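七成水果被我们扔掉了？先看看这个数字是谁数的

订阅本通讯的老读者大概知道，我对"一个数字走天下"的文章一向没有好脸色。上个月又来了一个：某家做保鲜盒的公司Cemer发了一份新闻稿，说普通家庭买回家的水果有七成最后进了垃圾桶，折合每户每年损失2355元。不到一个星期，我在三个公众号、一个电台节目和我母亲的家族群里都看见了它。母亲还特意把我的名字点了出来，意思是我应当反省。

我没有反省，我去找了原始报告。

报告不难找，挂在公司网站的"资源"栏目里，要留邮箱才能下载。全文13页，其中四页是产品图，一页是总裁致辞。方法部分只有一段话，连标点算上也没几行。调查在网上进行，受访者132人，是从哪里来的没有写，只说是"关注家庭健康的消费者"。我写信去问，公关部的回信很客气，告诉我受访者来自该公司的会员邮件列表。也就是说，被问到"您家的水果会不会坏"的人，是已经掏钱买过保鲜盒，或者正打算买的人。这好比站在眼镜店门口问路人视力怎么样。

再看问题本身。问卷里并没有一道题问"您扔掉了多少水果"。最接近的一题是："过去一个月里，您是否曾经因为变软、变色或变味而丢弃过水果？"选"是"的人占了七成。一个月里扔过一次，哪怕扔的是一颗葡萄，也算"是"。从"七成的人扔过水果"到"七成的水果被扔掉"，中间隔着一条河，新闻稿的作者一步就跨过去了，转载的人跟着跨，连鞋都没湿。

那2355元又是怎么来的？我把报告翻了两遍，只在一条脚注里找到线索：受访者自己估计的每月水果开支，乘以十二，再乘以七成。前半截靠记忆，后半截靠误读，得出的结果居然能精确到个位。我对精确到个位的估计向来特别警惕。真正做过测量的人，多半会老老实实给你一个范围。

我把这件事讲给谢伟杰（Wai-kit Tse）听，他以前在Tondow的一家果蔬批发行管过损耗。他说家庭损耗是整条链子里最难量的一段，批发行有磅单，超市有报损单，家里什么都没有。想知道真数，只有两个办法：让人记日记，或者去翻垃圾袋。记日记的人会变乖，因为有人在看；翻垃圾袋倒是准，可是又贵又臭，而且进了下水道的、喂了鸡的、进了堆肥桶的，统统翻不到。他还提醒我一件我没想到的事：果皮和果核怎么算？一只西瓜的皮占了不小的分量，有的研究把它算进"浪费"，有的不算，两份报告摆在一起，看着像两个国家，其实可能只是两种定义。

我并不是说家里不浪费水果。我自己上星期就扔了半盒草莓，底下那层长了毛，我对着它站了一会儿，心里也不好受。我怀疑的是从这个数字出发得出的一连串建议，因为它们的底子跟数字一样薄。

比如"香蕉一定要跟别的水果分开放"。道理是有的，香蕉成熟时会放出乙烯，乙烯会催熟旁边的果子，这一点教科书上写得清清楚楚。可是教科书讲的多半是密闭的库房和纸箱，厨房台面是敞开的，空气在走，人也在走。在敞开的台面上，把香蕉挪远一点到底能让旁边的猕猴桃多放多久？我找了半天，找到的大多是彼此抄来抄去的文章，抄到最后连错别字都一样。

再比如"用保鲜膜裹住香蕉柄"。照片很好看，原理也讲得通，效果呢？住在Ekthorpe的读者Helge Hedlund来信说，他家里裹一半不裹一半试了整个夏天，没看出差别。他的试验当然也不算数，香蕉本来就不是同一把，他自己在信里也承认了。但他至少试过，这比新闻稿的作者强。

还有"水果必须放在透气的容器里"。这一条我半信。湿气闷着确实容易长霉，这是常识。可是你看如今的购物网站，但凡有洞的东西都自称"透气保鲜果篮"，铁丝的、藤编的、塑料的，价钱从十几元到185元不等。我见过的一款，商品介绍里写着"保鲜期延长三倍"，我问客服是跟什么比，客服发来一个笑脸。跟装在塑料袋里比，还是跟摊在桌上比？如果是后一种，那最透气的容器就是没有容器。
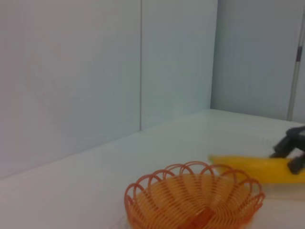
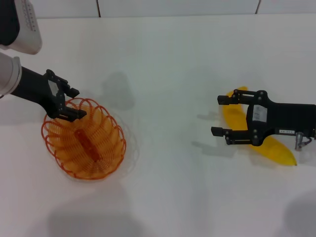 那么，我自己怎么做？说出来很没意思：少买一点，勤买一点。打算两天内吃的放在看得见的地方，其余的能进冰箱就进冰箱，香蕉熟过头了就剥皮切段冻起来，早上拿来打奶昔。这几条没有一条需要花钱，大概也正因为如此，没有哪家公司会替它们发新闻稿。至于它们到底能省多少，我不知道，我没有量过，所以也不打算给各位一个数。

我倒是给那家公司又写了一封信，问了三个问题。第一，能不能公开问卷全文；第二，"七成"这句话会不会更正；第三，他们有没有比较过同一户人家使用产品前后的损耗。头一个问题得到的答复是"涉及商业信息"。第二个问题，他们说新闻稿的表述"旨在引发公众关注"。第三个问题到今天没有回音。

"旨在引发公众关注"这句话我抄在了本子上。它的意思我琢磨了好几天，翻译成平常人的话，大概就是：对不对另说，反正你们都看见了。可惜"看见了"是有后果的。Chow社区中心已经把"七成"印在了讲座的海报上，讲座的题目是《你家的果盘在漏钱》。我打电话过去，接电话的女士人很好，说海报已经贴出去了，下次再改。我猜下次还会是七成，因为等到下次，它已经有了两个出处：一份新闻稿，一张海报。

以后各位再碰到类似的数字，不妨先问一句分母是什么。是人，是户，是斤，还是钱？问不出来的，就当没听过。另外请留意报告最后一页，如果印着优惠码，前面的内容可以读得快一些。那份报告的最后一页就印着一个，九折，我试过，已经过期了。

有读者问我，较这个真有什么用，多提醒大家别浪费总是好事吧？我不太同意。被七成吓过一回的人，下次听到一个靠谱的两成，会觉得那不算什么。也有人被吓得去买了一套盒子，盒子占了半个冰箱，菜反而塞不进去，我的妹妹就是一个。她现在拿那些盒子装纽扣和电池，说密封性确实不错。

手头有家庭食物损耗实测数据的读者，请写信给我，日记也好，账本也好，哪怕只记了一个月。请注明果皮算不算在内。广告公司的来信就免了。

下一期谈隔夜茶。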